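Wrist camera budget notes and data card: Winwood bench set

Short version first: a set of clips from the small cameras on our two arms, plus the shopping list that came out of looking through them. Last edited 27 Feb 2021.

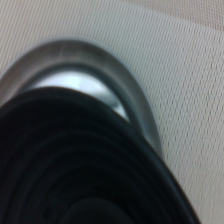
What's in the folder

There are 1,306 clips, all from the bench at Winwood. Each one has a wrist view, joint positions and a one-line task note I typed myself (so forgive the spelling, I got faster and sloppier as I went). The clips are sorted by task and then by arm. Left arm is L, right arm is R, and the half dozen marked X are ones where I forgot to write it down and couldn't work it out later.

A lot of the wrist frames are close and soft. You get curved ridges on something black, a silvery rim, a bright reflection, a patch of pale mesh-like texture, and then you're guessing. I left those frames in. If you want to know what our current cameras give you at short range, look at those before you read any spec sheet!

What I used it for

Mostly for arguing with myself about money. I had a list of things I wanted for the bench, and I had a budget that covered maybe half of it. So I went through the clips with a spreadsheet open and wrote down what bothered me in each one — blur, glare, something dark eating half the view. I marked 771 of them as too soft to label with any confidence. You may be stricter or kinder than I was, and the column is called "soft" if you want to redo it.

The budget, as it stands

We have $2,848 for the year, and it has to cover both arms. My plan right now:

- Two replacement wrist cameras with a closer minimum focus. This is the big one and I'm not moving on it. Pivville quoted us for a matched pair, and I asked for a second quote from Assefa so we have something to compare.
- Diffused lighting over the bench. Glossy rims throw back a hard white shape, and I'd love to stop seeing it. A cheap panel might be plenty, so I'm trying one before we buy anything nice.
- Spare cables. Boring, I know. Buy more than you think (I had two on the list and changed it to six).
- Gripper pads, one set per arm, plus a set to keep in the drawer.

What I cut: a third arm (ha), the fancy calibration board, and the service plan for the controller. The service plan hurt. I may put it back in April if the camera quotes come in low.

Things to ask before you order

These are the questions I wish I'd sent the seller last time around:

- What's the closest distance it will focus at, and is that measured from the lens or from the housing?
- Is the exposure lockable, or does it hunt every time something dark fills the view?
- Does the mount fit our wrist plate, or is the adapter extra? (Ours was extra.)
- How long is the lead time, and do both units ship together?

Loading the data

Run the script called prumusa_load with the folder path and it gives you one record per clip. Prumusa is just what we named the loader, there's nothing clever behind it. It needs a fair bit of memory if you load everything at once, so use the task filter. Timestamps are in seconds from the start of each clip.

Known problems

Some task notes don't match the folder they sit in. Trust the folder. The joint positions on R lag the video a little, and I haven't measured by how much. The "soft" column is one person's opinion, done over several evenings, and I was definitely grumpier in the later ones.

Prices in the spreadsheet are quotes and not invoices. Shipping is in its own column and is blank wherever I'm still waiting to hear back.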